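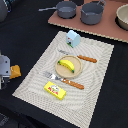

Toy banana on a plate, knife behind it

Kitchen Table Gaming › Care & Cleaning
Search tips... Go

Controller wipes are mostly a way to sell you water. I went through a 206-pack from Drosto and saw no gain over a damp cloth.

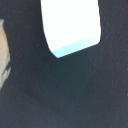

Console dust shows up worst under a hard light – so does everything. A white block on black fabric glares until its face is blank. Turn the lamp before you buy Flollon spray. 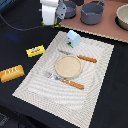

Cables don't need a $4 clip each. Lay them roughly parallel, like the fork and knife on this mat, and use one twist tie. I doubt the clips last until February.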